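Pink Boxes, Plaid Walls and a Marble Top

Hi again! This is the box page I kept promising. If you have been reading for a while you know that my big packing push happens at the end of the year, when everything I have made since April has to leave the house in something sturdier than a paper bag. I ordered 400 of the little pink fold-up boxes from Morkar this time, and they came flat in two very heavy cartons that I dragged down the hallway by the flaps (don't do this, my back is still complaining).

A few people wrote in after my last post wanting to know what the boxes look like flat and what they look like folded, and whether the pink is a real pink or one of those pinks that turns beige the minute you get it home. It's a real pink! A bit dusty, more salmon than bubble gum, and a shade or two softer up close than the Morkar catalog made me expect. I like it better this way.

I also got a lot of mail about the plaid. I love a pastel plaid and I will not be talked out of it. Pink, orange, teal, purple, yellow, blue, all of it going on at once, and then the pale gray marbled top to calm things down a little. My cousin Kwaku Aidoo thinks it looks like the inside of an Easter basket, and he meant that as a criticism, but I took it the other way.

So, on to the pictures. Click any of them for the bigger size.

The pictures
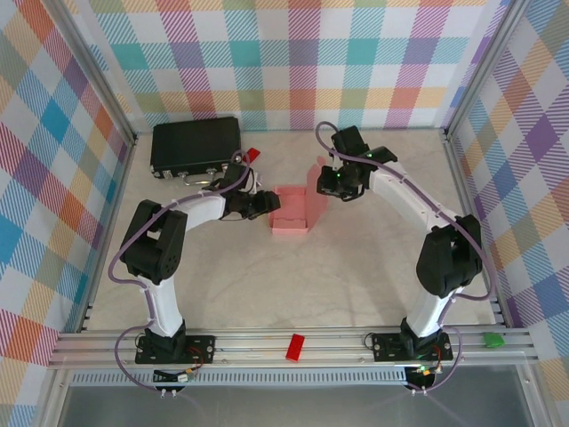
The pink box in the middle with its flaps open, and the black hard case behind it with the silver latches. I'm so fond of that case.

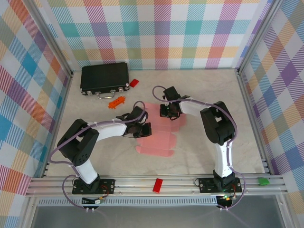
One of the boxes laid out flat, so you can see the notched flaps and the crease lines. The orange piece with the rounded knobs is a toy.

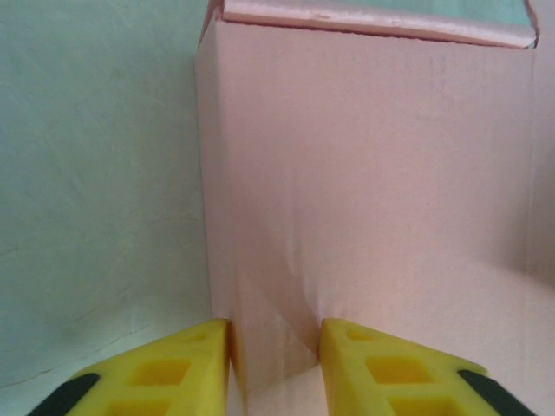
Nice and close on the pink cardboard. A few shallow dents and a scuffed rim on the top flap, and just a peek of teal-green on the inside of it.

Folding notes, for those who asked

I have folded a lot of these by now, so let me pass on what I do. It may not be what the sheet in the carton tells you to do, but the sheet in the carton is printed in gray on slightly lighter gray and I gave up on it.

Start with the creases. Bend every one of them all the way over and back again before you try to make anything stand up. I skipped this on my first dozen and ended up with boxes that bulged in the middle and had a big diagonal wrinkle where I'd pushed too hard with my thumb. A dent like that never really comes out - you can rub it from the inside with the back of a spoon and it gets a little better, but you'll always know where it was.

Then do the sides, then the notches, and leave the lid for last. The notches want to go in at a slant. If you try to shove them in straight they fold over on themselves, and then you have a soft corner, and soft corners are what get squashed in the mail. I keep the worst ones for family, who are used to it.

I get 12 done in one cup of coffee if the radio is good, and then I have to get up and walk around. My record is 6 in a row without a single dented panel, which I realize isn't much of a record.

About the color, again

Every year somebody asks me why I don't just use white boxes, and there is a perfectly sensible argument for it. White is cheaper, you can find it anywhere, and the Agbenyega shop in town will sell you a small bundle without making you commit to hundreds. I did use theirs one winter. They were fine boxes! They also showed every single fingerprint, and I had been eating clementines. Pink is kinder to a messy person. It scuffs along the edges of the flap, sure, but a scuff on dusty pink looks soft, and on white it looks like dirt.

I did ask Morkar for a sample of their green and it was a very strong green. No thank you.

What's next

Labels! I had been printing mine at home on the old Alen printer, which now pulls in three sheets at a time and makes a noise like a drawer full of forks. I'm going to try sending the file out to Netside and let them deal with it. They want a minimum order of 540, which is more labels than I have boxes, but I can put the leftovers on jam jars. If any of you have used them for anything round, please tell me how the edges held up, because I have my heart set on round.

I'd also like to hear how you store your flat boxes once the carton is open. Mine are leaning against the wall behind the door and they have started to curl along the bottom. Somebody told me to put a board on top and lay them down, and I would, if I had that much floor.

Leave a comment or drop me a line, I read everything, even if it takes me until after the holidays to answer.

Posted December 11, 2018, in Boxes and Paper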